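Stistisance Folding Set: Frequently Asked Questions

Last revised in March. Questions about access go to the Zomaris data desk.

What is the folding set?

It is a collection of recorded examples of two robot arms handling clothes on a table. An operator guides the arms by hand controls, and everything the arms and cameras report is saved. A learning system is later trained on those recordings.

What does one example contain?

One attempt at one garment, from the moment the arms leave their rest position until the operator presses the end pedal. Each example has the video from every camera, the joint positions of both arms, the opening of each gripper, and a one-line task name such as "flatten shirt" or "fold shirt in thirds."

How long is an example?

The limit is 143 seconds. Recording stops there even if the garment is only half folded, and the attempt is filed as incomplete.

Which garments are used?

T-shirts come first, then towels, then long sleeves. Plain shirts and shirts with raised lettering both belong in the set. Thick lettering bends differently from thin cotton, and a policy trained only on plain shirts tends to do badly with it.
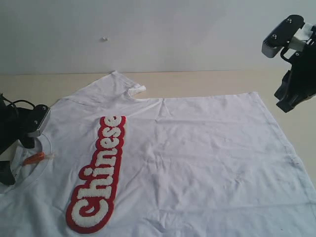 Each operator gets 12 shirts per shift and rotates through them. Please don't record the same shirt twice in a row.

Should the shirt be smoothed out before recording?

No. Drop it on the table and leave it. Wrinkles, twisted sleeves and odd angles are wanted. The only thing to check is that both arms can reach it.

Do tags have to be removed?

Leave them on. Hang tags and their strings show up in homes and in stores, and the wrist cameras should see them. If a string gets caught in a gripper, stop, free it, and mark the attempt with code 4.

What about lint and crumbs?

Small specks on the fabric are fine. Wipe the table and the gripper fingers at the start of each shift. Change the shirt if something sticky is on it.

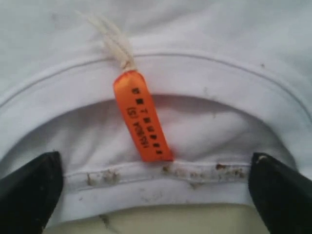 How many examples are needed before training can start?

The Unstead team starts a first training run at 40 good examples per task. That is enough to show whether the cameras and labels are in order. Later runs use everything collected so far.

Are failed attempts kept?

They are kept and labeled. A dropped collar followed by a second grab is useful, so don't end the attempt early over it. Attempts with a lost camera feed are deleted.

Who checks the recordings?

Reviewers at Fedoruk watch each one at double speed and confirm the task name. Rejected files go back to the operator's folder with a short note.

Can I use the set for my own project?

Research use is open on request. Write to the data desk with the name of your lab and the tasks you want.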